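martes, 10 de junio de 2025
Hendrik Mnguni

Hola a todas y a todos:

Perdonad que conteste con tanto retraso al hilo de las cocinitas, que lo tenía marcado desde hace días y entre unas cosas y otras (la mudanza de los puzles a Kidmont, sobre todo, que nos ha dejado baldados) no encontraba el rato de sentarme a escribir con calma. Copio más abajo el mensaje de Rosaura para que quien lo haya borrado pueda seguirnos, y de paso os cuento cómo lo tenemos montado en Hulness, que algunos me lo habéis preguntado por privado y así lo digo una sola vez.

Nosotros llevamos desde noviembre con la comida de juguete y los cacharros en la misma mesa blanca, todo a la vista. Antes lo guardábamos en cajones con etiqueta, muy bonito, muy ordenado, y los niños sacaban el cajón de las frutas, lo volcaban y allí se terminaba el juego. La sopa hay que tener dónde hacerla! Ahora procuramos que lo que se come esté cerca de lo que sirve para cocinarlo, y con eso solo ya les dura mucho más la historia que se estén inventando.
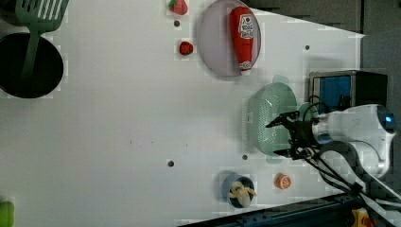
El plátano pelado va en su cuenco azul por una razón muy poco pedagógica: si lo dejo suelto acaba siempre debajo del radiador. La rodaja de naranja la pongo al lado, sin recipiente, y oye, no se pierde nunca, vaya usted a saber. Con las fresas he desistido de tener un sitio fijo. Y el bote de kétchup lo dejamos tumbado en el plato, cruzado, desde que una niña de tres años me explicó muy seria que así descansa. Me pareció un argumento imposible de rebatir y así se ha quedado.

En cuanto a la olla negra, la espátula verde, la de las ranuras, vive con ella. Hubo una temporada en que separábamos los utensilios, cucharones con cucharones y espátulas con espátulas, y lo único que conseguimos fue una fila de criaturas pidiendo "la de remover". Juntas se entiende enseguida para qué son. Es una pieza que os recomiendo mucho, por cierto, porque tiene el mango largo y la pueden coger con las dos manos los más pequeños.

Sobre la cantidad sí que tengo una opinión firme, y sé que en Skerville no estáis de acuerdo (os leo siempre, aunque discuta). El lote que compramos a Tomić traía 32 piezas, y el primer día las pusimos todas. Un desastre. Había niños que se pasaban la tarde acarreando comida de una punta a otra sin llegar a cocinar nada. Fuimos quitando hasta dejar unas pocas frutas, algo verde, el kétchup y los cacharros justos, y el resto espera en la caja 1509 del almacén. De vez en cuando cambiamos una fruta por otra, sin anunciarlo, y hay que ver la cara que ponen cuando se dan cuenta. 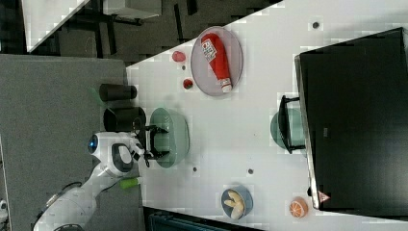
Rosaura Peñalver escribió:

> Buenas tardes, lista:
>
> Os escribo con una duda que seguro que ya habréis resuelto vosotros
> hace años. Nos han donado una cocinita con bastante comida de juguete
> y no sé cómo presentarla. Mi compañera quiere ponerlo todo en bandejas
> por colores, lo rojo con lo rojo y lo verde con lo verde, y a mí me da
> que así parece una frutería y no una cocina. ¿Vosotros ordenáis por
> colores, por tipo de alimento, o lo dejáis a la buena de Dios?
>
> La otra pregunta es de limpieza. Lo que tiene agujeritos me trae por
> la calle de la amargura: coladores, espátulas caladas y demás. ¿Cada
> cuánto los laváis y con qué?
>
> Y una última y ya me callo: ¿merece la pena tener bote de kétchup? Aquí
> hay una madre que opina que deberíamos quedarnos solo con la fruta.
>
> Un abrazo grande y gracias por adelantado,
> Rosaura

Por partes, querida Rosaura, que son buenas preguntas todas.

Lo de los colores: yo estoy contigo. Clasificar por colores es un juego estupendo, pero es otro juego, y si se lo damos hecho les quitamos hasta ese. Si tu compañera le tiene cariño a la idea, que guarde unas cuantas piezas para una mañana de clasificar y que el resto del tiempo haya cocina. En nuestra mesa se mezclan el rojo de las fresas con el del kétchup y el verde de unos cacharros con el de otros, y a ningún niño le he visto el menor apuro.

Lo de la limpieza: jabón neutro, agua templada y un cepillo de biberones para los agujeros, que es lo que mejor nos ha ido de todo lo que hemos probado. Lo hacemos 2 veces por semana y, si hay mocos de por medio, esa misma tarde. Lo importante es dejarlo escurrir boca abajo sobre un paño y no guardarlo hasta que esté bien seco. El kétchup solo lo pasamos con un trapo húmedo para no estropear la etiqueta.

Y el bote de kétchup, por supuesto que sí. Con todo mi cariño para esa madre, los niños juegan a lo que ven en su casa, y le echan kétchup al plátano con una felicidad que ya quisiera yo para mí. Ya tendrán tiempo de hablar de nutrición.
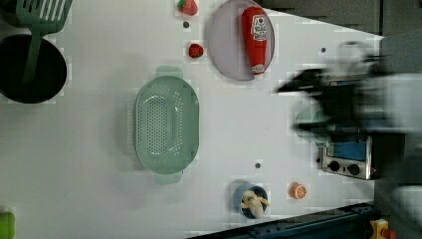
Se me olvidaba el asunto de la altura. Una mesa demasiado alta les obliga a cocinar de puntillas y una demasiado baja acaba siendo un asiento, así que probad con los vuestros antes de comprar nada. De ancho, con 100 centímetros se apañan bien tres o cuatro niños, siempre que la cocinita quede en un lateral y no en el medio, donde estorba a los que quieren emplatar.

Si alguien de Kidmont o de los alrededores quiere frutas de las que tenemos repetidas en la caja, que me escriba y se las acerco el próximo día que baje. Hay limones a montones y una berenjena a la que le tengo cierta manía.

Un abrazo muy fuerte a toda la lista,

Hendrik
Ludoteca de Hulness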